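4.3 Puesta en marcha del puesto de recogida

Este apartado se aplica al montaje Urnum de dos brazos instalado en el taller compartido Vukidel. Antes de comenzar, el usuario deberá haber completado la calibración de las manos (apartado 4.2).

1. Coloque la estantería amarilla delante del robot, al alcance de ambos brazos, y bloquee su posición.
2. Disponga las bandejas negras en fila sobre el nivel superior, con separación uniforme.
3. Sitúe la caja de piezas a la derecha del robot. Forre el interior con cartón.
4. Compruebe que el cable exterior del brazo izquierdo conserva holgura suficiente en la muñeca y el antebrazo.
5. Inicie el programa Obi y seleccione la rutina 361. Mantenga la velocidad reducida durante los 3 primeros ciclos.

La mano izquierda debe sujetar la pieza por la base, con el extremo estrecho hacia arriba. La mano derecha permanece abierta hasta recibir la orden de cierre.
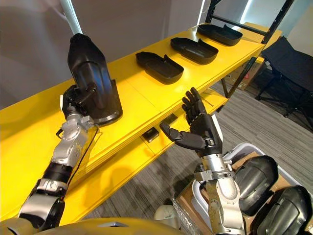
Figura 4-3. Pieza sujeta por la mano izquierda; mano derecha abierta frente a la estantería.

PRECAUCIÓN: No introduzca las manos entre los brazos y la estantería mientras el sistema esté habilitado. Para retirar una pieza, pulse la parada y espere 30 segundos.

6. Verifique el agarre en el panel. Si la pieza gira o se desliza, detenga la rutina y repita el ajuste de los dedos.
7. Finalizada la sesión, lleve ambos brazos a la posición de reposo y corte la alimentación.

NOTA: Los valores de cierre se guardan por usuario. Toda modificación de la rutina — incluidos los cambios de altura de la estantería — deberá comunicarse a Tahira Jatoi, responsable del puesto, antes de la siguiente reserva.

El mantenimiento de las articulaciones se describe en el apartado 6.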